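Drisora Dodis Wrist-View Demonstration Kit
Two-finger gripper and camera set for recording manipulation examples
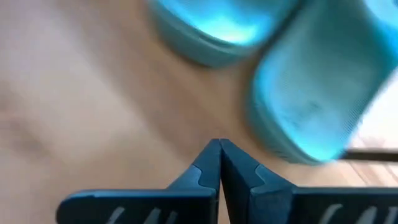 Retavthorpe, September

Dodis is a recording kit for teams that train manipulation policies from demonstrations. It combines a parallel two-finger gripper, a small camera fixed at the wrist, a mounting plate and the recorder software. An operator guides the arm through a task by hand or with a leader arm, and the kit writes each attempt to disk as one episode, with video, gripper opening and arm position on a common clock.

12 shares 3 comments

View from the wrist

The camera moves with the gripper, so both fingers stay in the same part of the image for the whole episode. The view above comes from a shoe-handling set: two turquoise, shoe-like objects side by side on a tan surface, rounded ends toward the gripper, fingertips together. At close range the tabletop goes soft and bright reflections can wash out part of the image. We ship the recorder with exposure locked by default. Automatic exposure is available in settings, but it changes the brightness of the object as the gripper moves over it, and in our own training runs this cost more than the occasional overexposed patch.

Focus is fixed. Customers who need sharp detail on small parts should order the close-focus lens and recalibrate after fitting it.

What is recorded

Each episode folder holds the wrist video, a table of arm joint positions, commanded and measured gripper opening, and a short text file with the task label and operator code. Timestamps are taken at capture. If a frame is dropped, the gap is kept in the index and marked; the recorder does not fill it with a copy of the previous frame.

Episodes can be labeled as success, failure or discard. Failures are kept by default. A missed grasp followed by a second attempt is often useful for training, and it can be filtered out later at export. Discard is meant for episodes where the operator started late, bumped the table or recorded the wrong task.

Suggested collection plan

For a single task with one type of object, we suggest a first set of 300 episodes. Change the position and angle of the objects between episodes, and include placements where one object partly blocks access to another. Pairs are harder than single items — the fingers need a clear gap to enter, and from the wrist that gap can be narrow and dark. Record these placements on purpose. A set made only of well-spaced objects will train a policy that works on well-spaced objects.

Keep operator sessions short. After 15 episodes, stop and play back the last one before going on. A loose mount or a smudged lens is easy to miss during collection and affects everything recorded after it.

The reference set supplied with the kit was collected at our Chiba bench and contains 495 episodes of footwear handling. It is intended for checking that an import pipeline works from end to end. It is too narrow to use as the only source of training data for a deployed system.

Mounting and calibration

The plate fits between the arm flange and the gripper. Tighten the four screws in a cross pattern, then run the calibration routine with the printed target flat on the table. The routine moves the arm through 12 poses and stores the camera position relative to the fingertips. Repeat it whenever the camera, lens or fingers are removed.

Fingers are sold in pairs. Do not mix a worn finger with a new one, as the tips will no longer meet at the same point and earlier episodes will not match later ones. If fingers are changed in the middle of a set, start a new session so the change appears in the log.

In the box

Two-finger gripper with fingers fitted
Wrist camera and fixed lens
Mounting plate and screws
Camera cable and gripper cable
Printed calibration target
Recorder license for one workstation

Options

Close-focus lens
Spare finger pair
Second camera input for a fixed overhead view
Cable guide for arms with continuous wrist rotation

The arm, leader arm and workstation are not included. Contact Drisora sales with the arm model and flange pattern before ordering — adapter plates are made to order and cannot be returned.

12 shares 3 comments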